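Section 4: Sorting, Laying Out and Folding Finished Pieces

Carkero Tie-Dye Kit, Household Edition
Instructions by Anqi Jia

This section covers garments that have been rinsed, washed and dried as described in Section 3. If a piece still feels damp at the seams or waistband, return it to the line before you start.

4.1 What you need

A flat, light-colored work surface, wiped clean
The shallow tray from the kit, or any tray of similar size
The 21 care labels supplied on the perforated sheet
A lint brush (not supplied)

CAUTION: Do not lay finished pieces on a surface that was used for mixing dye or bleach solution. Residue can mark fabric even after it has dried. Cover the surface with clean paper if you are not sure.

4.2 Laying out a piece

1. Put the tray in a back corner of the work surface, where your sleeves will not catch it.

2. Place folded pieces in the tray as you finish them. A cloth that hangs a little over the rim is fine. Do not press it down to make it fit, as hard creases show on mottled patterns.

3. Take one unfolded piece and spread it from left to right across the middle of the surface. Long pieces need the full width. Let the narrow parts run to one side and the wide part to the other.
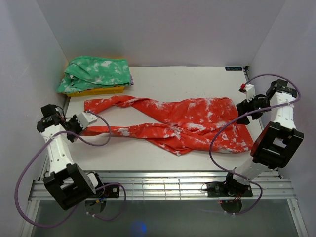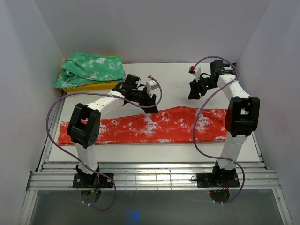
Red piece across the middle, green cloth on the yellow tray in the back left corner.

4. Untwist any narrow parts before you smooth the rest. Legs and sleeves often cross over each other when a piece is set down — lift the top one clear and lay it alongside the other.

5. Smooth the wide part with flat hands, working from the center out. Leave small wrinkles alone. They will relax once the piece is folded and stored.

6. Check the pattern for spots you want to treat again. Mark them with a safety pin, not with chalk or pen.

NOTE: White patches are seldom even from one end of a garment to the other. Areas that were bunched tightly during bleaching come out differently from areas left open. This is normal and cannot be corrected by washing.

4.3 Folding

1. Fold the piece in half lengthwise so the narrow parts lie on top of each other.

2. Fold in half again from the narrow end, then once more if the piece is longer than the tray.

3. Attach a care label and write the color on it. Use the codes on page 9.

4. Set the piece on the stack with its folded edge facing you.

CAUTION: Keep strong colors apart for the first 2 washes. Red and purple pieces can bleed onto lighter fabric, even when the rinse water looked clear.

4.4 Storing

Store folded pieces in a dry cupboard away from direct sun. Do not use sealed plastic bags during the first week — the Vonby cotton sack sold separately lets air through and holds about nine adult garments. Replacement label sheets can be ordered under part number 188.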